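Speaker notes: One Drawer at a Time
Lleucu Morris
Mevstead workplace evening, January. Slot is 41 minutes including questions.

Opening

Thank them for coming. Say where the toilets are. Ask people to hold questions unless they can't hear me.

I look after shared rooms at Mevstead. There are 84 desks across the building and every one of them has a drawer. Last year I went through all of them and wrote down what was inside. The total came to 564 items. Pens were counted separately and I am leaving them out.

Tonight is about small desk drawers in rooms that more than one person uses. If you have your own desk in your own house, most of this still works but you can skip the labeling part.

Slide 2. What a drawer is for

A drawer in a shared room should hold the things you need while sitting at that desk. Test: would you reach for it without standing up? If yes, it can stay. If you would have to stand up to use it anyway, it can live in a cabinet.

The small ones fill up fast. People think of a small drawer as a place for small things, so they put in every small thing they own. Batteries, keys, spare screws, a tape measure, sugar packets. After a few months you can't open it all the way.

Pause here. Someone usually says "mine is like that." Let them.

Slide 3. Emptying

Take everything out and put it on the floor or on another table. Don't put it on the desk itself, or you will end up sorting around the keyboard and quit halfway.

Work through it in this order:
Trash first. Dead pens, old receipts, wrappers.
Then things that belong in another room.
Then tools.
Then whatever is left.

Wipe the inside. Unpainted wood should only get a barely damp cloth. Leave the drawer open until it dries. I have closed one too early and it stuck for a week.

Check the knob while the drawer is empty. If it turns in your fingers, tighten it from the inside. This takes one minute and people are always pleased about it.

Slide 4. Tools in drawers

This is the part I get the most email about. Should a screwdriver live in a desk drawer?

My answer is one screwdriver, yes. Lay it lengthwise along a side wall so the rest of the drawer stays usable. If it goes in across the middle it rolls, and it catches on the front when you pull. A bright handle helps. Yellow is good against pale wood and you can see at a glance whether it's there.

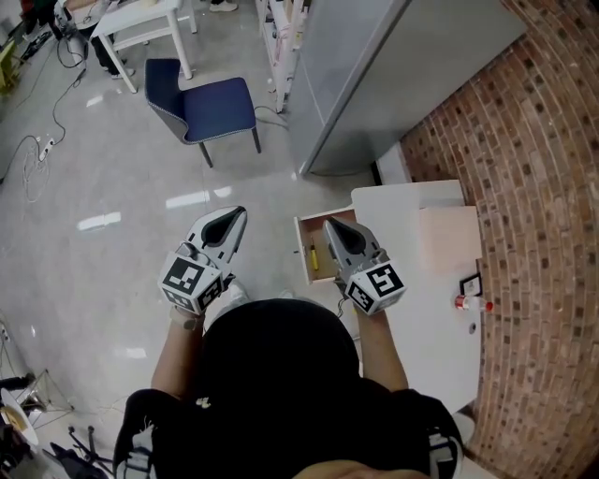 More than one tool and you have a toolbox, and it should go in the tall cabinet with the others. At Mevstead we keep the Animine cases on the second shelf and the loose tools below that. Anyone can take one out. It goes back before the room is locked.

I used to allow 2 screwdrivers per drawer, a flat one and a cross one. People added a third, then pliers. I went back to one.

Slide 5. The desk surface

Clearing the drawer doesn't do much if the top is covered. The same things come up in every room I visit: bottles, box lids, something in a little frame.

Bottles. Stand them up or take them away. A bottle on its side near the front of a desk will end up on the floor.

Lids. A lid without its box is the item people are slowest to throw out. Give it until the end of the month. If the box hasn't appeared, recycle the lid.

Frames. Leave them alone. If somebody stood it up there, they wanted it there. Push it to the back so it isn't in the way of an elbow.

Slide 6. Floor and chairs

Short slide, don't linger.

Before working on a drawer, move the chair out into the room. You need space to pull the drawer out and get your hands in from above. Put the chair back when you finish. Half of the complaints in our Bisht logbook are about chairs left in the middle of the floor.

Cables on the floor are a separate job. If one runs under a chair, lift the chair over it when you move it. Don't drag. I have asked for cable covers and the order is in.

Rooms with curved walls: a straight desk leaves a gap behind it. Things fall in there. Look behind the desk before you decide something is lost. In one room I found eleven pencils and a door key.

Slide 7. Keeping it that way

Label the inside of the drawer, on the front panel, where you read it as you open it. Three or four words. Ours say "Pens, tape, one screwdriver."

We tried the Brununus inserts with the little compartments. They are well made, but in a small drawer they took up too much width and the screwdriver no longer fit lengthwise. We moved them to the kitchen and they work fine for teaspoons.

Check each drawer every couple of months. It should take less time than making coffee. Open, look, take out what doesn't belong, close.

If you share with people who don't want to do this, do your own drawer and leave theirs. I have never had any luck with notes.

Slide 8. Questions

Likely ones:

Locks? Only if the drawer holds something that needs a lock. Keys get lost and then the drawer is no use to anyone.

Drawer liners? Fine. Cut them a little short or they curl at the back.

Who decides what goes in the cabinet? At our place, I do. Put it in writing somewhere.

Handouts are by the door. Remember to collect the clicker.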